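Workshop Notebook, Krajewska Building, Ground Floor
Entry dated July 4, 2024
Entered by: Arvo Laaksonen
Subject: Work table, shelf and storage corner; condition and arrangements

The quarterly review of the ground floor room was carried out in the morning. This entry records the condition of the table and the storage corner and the arrangements agreed for the coming quarter. It replaces the entry made in May, which remains in the binder but should no longer be followed.

1. Table surface

The dark blue-gray tabletop was washed with diluted Duvo cleaner and dried with a lint-free cloth. The cleaner was mixed at 28 milliliters to the liter. The stronger mixture used in the spring left a film that showed under the ceiling lights, and it is not to be used again. Two faint rings from drinking cups came out on the second pass. A short scratch parallel to the long side did not, and it has been left alone. Wax and polish are not permitted on this surface.

The aluminum rail along the far side was wiped down separately. Its fixings were checked by hand and one was tightened. The light gray edge strip was found to be sound. Colleagues are asked not to pull tape off the strip at a steep angle, which lifted a corner of the previous one.

2. The metal cup

The square beige cup remains in use as the table cup. It was weighed empty for the register, together with the other small containers. Its entry is line 592. The matte finish marks easily, and scouring pads must be kept away from it. Warm water and a soft brush are sufficient.

The cup is not a pen holder. Pens, blades and loose screws belong in the Briltano drawer unit by the door. Four screws of unknown origin were found in the cup during the review and have been placed in the top drawer in a labeled envelope. Any colleague who recognizes them should take them back.

3. Fabric, boxes and shelf

The pink fabric panel with the city skyline print is to stay where it hangs. A plain gray replacement was discussed with the Drulley office and was not approved, as the present panel is in good condition and the room has little other color. It was taken down, shaken out outdoors and put back. It should not be machine washed until the care instructions have been found. 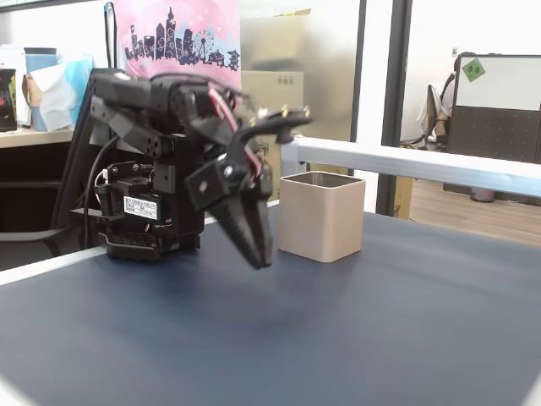
Table and storage corner, ground floor, facing the window side.

The cardboard boxes behind and beside the fabric were opened and sorted. They contained packing paper, spare cable ties, an incomplete set of shelf brackets and printed forms that are no longer valid. The forms were recycled. The boxes that remain are to be marked on the side facing the room, in black marker, with contents and initials. A limit of 8 kilograms per box applies, and any box that exceeds it must be divided.

The light wooden shelf was dusted. Items on it should be restricted to those in regular use. The light blue container may stay, but its owner is asked to add a name. The black package with the colorful graphics was not listed in the May entry and has not been claimed. It has been left in its place pending an answer.

4. Seating and window

The dark office chair was tested at all heights. The gas lift holds. One caster collects thread from the floor and was cleared with tweezers. The chair should be pushed in at the end of the day so that the passage to the shelf stays open.

The window frame was wiped inside only. Condensation was reported on several mornings in May, and the boxes should therefore stand a hand's width away from the wall.

5. Lighting

The lamps over the table were replaced with tubes of 4000 kelvin. The former tubes were warmer and made the beige and light tan items hard to tell apart on the shelf list. The old tubes are in the hazardous waste bin on the landing and must not be placed with general glass.

6. Open points

Care instructions for the fabric panel: to be requested from Drulley.
Missing shelf brackets: two left-hand pieces to be ordered.
Owner of the black package: to be asked at the next staff meeting.
Tabletop scratch: measure again at the next review and note any change in length.

Signed for the workshop, A. Laaksonen
Copy to the Krajewska front desk binder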